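Workshop notebook, Brerkum
October 15, 2024

Black cloth day. I promised to write up the whole sorry business of black cloth in one place instead of on the backs of delivery slips, so this is long. If you're only here for the dye results, skip down to where I start complaining about the Clulleo.

Where we left off in July: the Forness theater wanted their old side curtains matched, and I said sure, black is black, how hard can it be. I had that sentence pinned over the sink for a month as a punishment. Their old curtains are cotton, brushed on one side, and they've faded toward brown the way cotton blacks do. Our first replacement length was a very handsome black with a lot of blue in it. Side by side under the shop lights you could hardly tell. Take them both to the door and it was like holding up a raven and a chestnut horse.

So first lesson, and I'm underlining it in the real notebook: never match black under one kind of light. I now look at every swatch in three places. The bench lamp, the open door on the north side, and the little warm bulb in the washroom, which is the closest thing we have to stage light. The washroom bulb is the one that catches the reds. If a black has red hiding in it, it'll go the color of cough syrup in there.

The swatches from this morning, so I don't lose track:

Swatch A is the Forness original, cut from inside the hem where it never saw any light. Nice to have, this one, because it shows what the curtain looked like when it was new. Still warmer than I expected. I think it was always a brown black and people blame the fading too much.

Swatch B is our brushed cotton with the Clulleo black at the strength on the label. Blue. Very blue at the door. Feels lovely though, the nap came through the bath better than I hoped.

Swatch C is the same bath with a spoon of rust orange in it. Closer! At the bench it's a match. At the door it leans a hair green, which I can't explain, and I've been around the block enough to know that orange plus blue plus hope sometimes makes green.

Swatch D is C again with the orange cut back and a pinch of brown put in. This is the one. Not perfect but I'd hang it ten feet from the old one and sleep fine.

About the Clulleo. I like it, I'll keep buying it, but the label says to bring the cotton up to heat in the bath and I'm now convinced that's wrong for brushed goods. When the cloth goes in cool and warms up slowly, it floats, and wherever it floats there's an air pocket, and wherever there's an air pocket there's a pale spot with a soft edge that looks exactly like somebody breathed on it. I got rid of the spots by soaking the cloth overnight in plain water with a drop of dish soap, then putting it in dripping. Heavy and miserable to lift. Do it anyway. And stir from the bottom, with the long paddle, and don't answer the phone.

Rinsing: keep going well after you're bored. Black lets go of its extra color for ages. The white rag test is the only thing I trust - press a damp white rag on the cloth, lean on it, count slowly to 44, and look. Gray rag means back in the sink. Somebody (me) once decided light gray was close enough and a whole row of choir robes picked up a tide line at the shoulder. 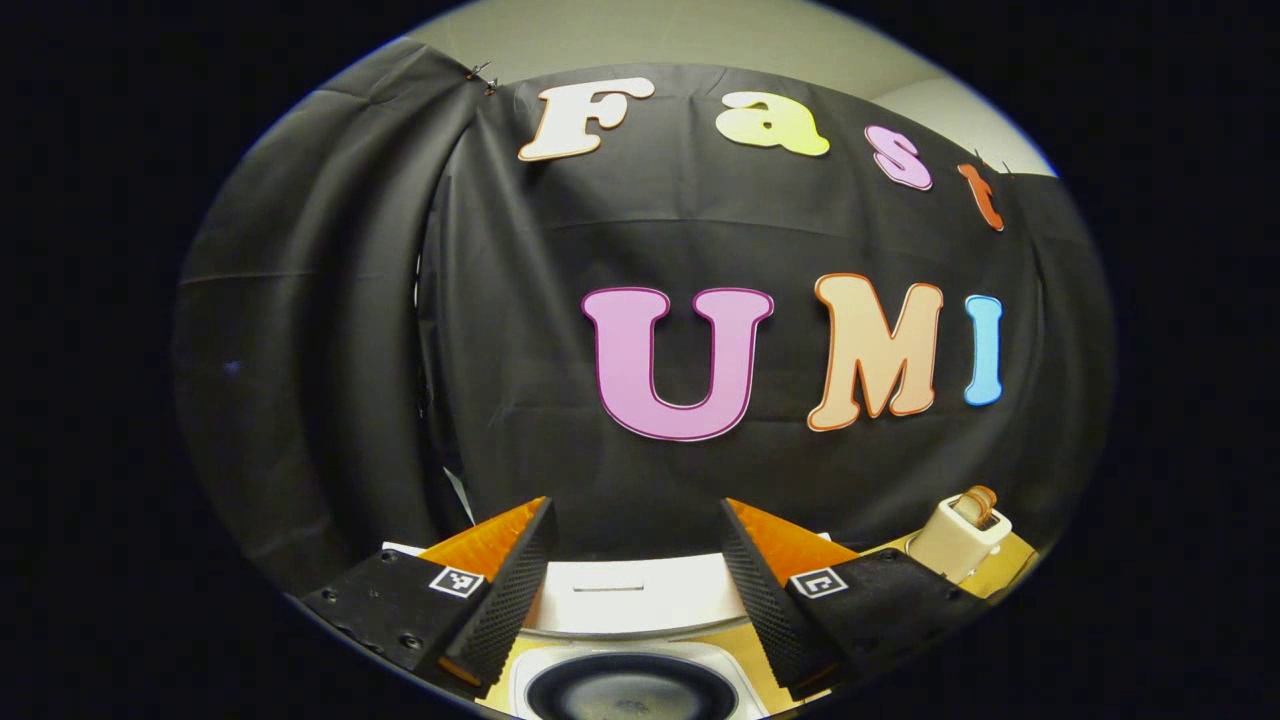

Now, wrinkles, which is what I really wanted to get down while it's fresh, because every black cloth job ends in an argument about wrinkles. On a white sheet a crease is a thin gray line and you forgive it. On black the crease catches light on one side and it's the only bright thing on the whole surface, so your eye goes straight there. The blacker the dye, the worse it gets! I find that very unfair. You work all week to get a deep color and the reward is that every fold shows.

What helps, in the order I'd try it.

Roll it. Cloth that arrives folded keeps those fold lines for weeks, and a black cotton that's been folded in a box and sat under another box might keep them forever. We have the cardboard tubes from the Brannigan mill up in the rafters, so use them. Nap side out, tissue between the turns if it's going to sit for long. I know the tubes are a pain to get down.

Hang it early. A day on the rail lets the small wrinkles drop out and the weight does the work for free. Two days is better. The heavier cottons fall beautifully and the thin synthetics don't fall at all, they just stand there like a paper bag.

Steam from the back. I'd been steaming the face for years and flattening the nap in stripes, and the stripes read as a different shade from the seats. From the back, moving up, with your free hand pulling gently at the hem. Let it cool before you touch it again or you'll print your own fingers into it. And no iron on anything brushed, please, I don't care how low the setting is. An iron polishes it. Polished black is gray.

Weight at the bottom. Chain in the hem if the job pays for it. If it doesn't, a length of pipe in a pocket does fine for anything that doesn't have to open and close. The pipe pulls everything straight but it also shows up every mistake in your hem, so measure from the top, hung, with the weight in.

Then the top edge. This is where most of the diagonal creases come from and people always go after them lower down with the steamer. A long soft crease running down and to one side nearly always starts at a point that's holding more than its share. Spread the load out and the crease goes away by itself. Ties at even spacing are best, and grommets with webbing behind them. Clips work for a short hang and I use them all the time for trying a piece out, but they let the cloth sag between them into little scallops, and each scallop starts a fold. If you do use clips, fold the top edge over a couple of times first so they bite on something thick. Bare single cloth will creep.

And a thing I got wrong for a long time: flat isn't always what you want. Curtains with fullness, gathered up so there are deep regular folds, hide nearly everything. The folds swallow the light and a bit of wrinkling just gets lost in there. It eats cloth though. Half again the width at least, and the good ones are double. The Forness job is priced flat, because they said flat, and I've told them I'd be happier with fullness, and they've told me what they have in the kitty, so flat it is.

Cost, while I'm at it. The quote went out at 2260 for the set, cloth and dyeing and hems, delivery separate. If I'd bought the cloth ready-dyed from Brannigan I'd have saved about 400 and had the wrong black. I go back and forth on whether that was smart. The theater would probably have taken the wrong black. I'd have had to sit in the audience and look at it, so there's that.

Loose things to keep:

The brushed cotton shrinks more in length than in width. I washed a test piece hot and it came up short enough to matter on a tall curtain. Pre-wash the lot before cutting, no exceptions, and cut long after that too.

Lint. Black cotton picks up every thread in the building and the cat two doors down. Sweep before unrolling, not after. Tape wrapped backward around a paint roller is much faster than those little sticky hand rollers, and it costs next to nothing.

Nap direction: brush your hand down the cloth and it should feel smooth. Put an arrow in chalk on the back of every length the minute it's cut. I had one panel upside down last time and under the bench lamp it looked like a completely different fabric, a good shade darker than the ones next to it. Some people hang them all nap up on purpose to get the deeper black, and I see why, but then it collects dust like a shelf.

Flame treatment has to go on after dyeing and it dulls the color a touch. Swatch D was untreated. I need to treat a piece and look at it again in all three lights before I get too pleased with myself. It also leaves a white bloom if it's sprayed too wet, and you don't want to find that out at full length.

Seams: black thread is not one color either. The spool on the big machine is the blue kind. There's a brown-black cone on the shelf behind the zipper tin, which is right for this job, and please don't put it back in with the navy.

Still to do. Treat and re-check swatch D. Pre-wash the first four lengths, one at a time because the drain won't take more. Order more Clulleo, the bigger tub, and a bag of the brown. Ring Forness and ask whether the left curtain really is shorter than the right or whether I misread my own writing, because the drawing says one thing and the margin says another. Clear the rail so the first length can go up by the end of the week.

The sink is still draining gray. I've left the paddle soaking in it, so don't stir your coffee over there.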